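Checking Marker Pose Tracks Before Export

This procedure applies to recordings made with hand-held grippers that carry marker cubes. It should be completed before any session is passed to the Sampaio planning tools.

Open the session in the Mastetti viewer and select both gripper tracks. Set the playback window to 45 frames. Confirm that left and right are assigned correctly – the software does not correct swapped labels at a later stage.

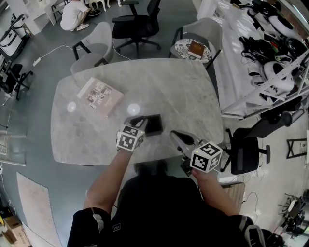
Next, run the pose filter with a smoothing value of 3. Gaps of up to 2 frames are filled automatically. Longer gaps are marked in red on the timeline and must be reviewed by hand. Where a cube face is washed out by glare, lower the detection threshold one step and run the filter again.

If the viewer reports error 1131, the camera calibration file is missing or out of date. Load the current file and reopen the session.

When both tracks are complete, choose Export and enter your initials in the review field. Questions about the filter settings should be sent to Ileana Avram; requests for new calibration files go to Damian Eder.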